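Chapter 5
When the Gripper Lets Go: Faults, Near Misses, and What We Learn from Them

If you have worked your way through the first four chapters, you can by now get an arm to reach for a thing, close on it, and carry it somewhere else, and I hope you have had the pleasure of seeing it go right. This chapter is about the other days. I have a soft spot for them, I must admit, and I would like you to come away with a little of the same feeling, or at least without the sinking stomach that most of us had the first time an arm did something we had not asked for.

Let me begin with a morning at the Dollham training shop, one January, when Birsen Aksoy was running two arms at a shared bench. The job was a dull one. One arm was to bring a small part close to its neighbor, wait, and back away again, and it had done so 153 times without so much as a scratch. On the next pass it came in too far, caught a cable that had slid into its path, and kept pulling. The controller saw the extra load and did nothing, as the force limit had been raised the week before for a heavier part and never set back. Birsen hit the stop button. The damage came to one bent connector and a good deal of embarrassment (shared fairly, I should say, among everyone who had signed the setup sheet).

Now, it would be easy to blame the limit and leave it there. Tobias Kowalczyk, who wrote up the incident, wanted to do just that in his first draft. But a raised limit only matters when there is something to pull against, and so we have to ask about the cable too, and about where two machines and their wiring meet in a tight space. 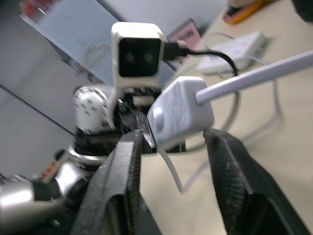 Figure 5.2. Close quarters, seen from the wrist: a white plastic box with its thin cable near the gripper fingers, and a second robot's sensor module behind it. Note the black cable looping down from the module.

A cable is a troublesome thing to plan around. An arm's position is known to the controller at every moment, but a loose loop of wire goes where it likes, and most planning software treats it as if it were not there at all. We will come back to this in Section 5.3, where you will learn to draw a keep-out zone that leaves room for slack -- more room than you think you need, please.

Before you read on, take a sheet of paper and write down every setting on your own bench that somebody could change and forget to change back. Şengül Akyol gives this task to her evening class at Tranell, and the lists run longer each year. Keep yours handy. You will need it for the fault tree in Section 5.1, and again when we reach the Putside case, where the trouble began with a speed setting and took more than 272 hours of testing to track down.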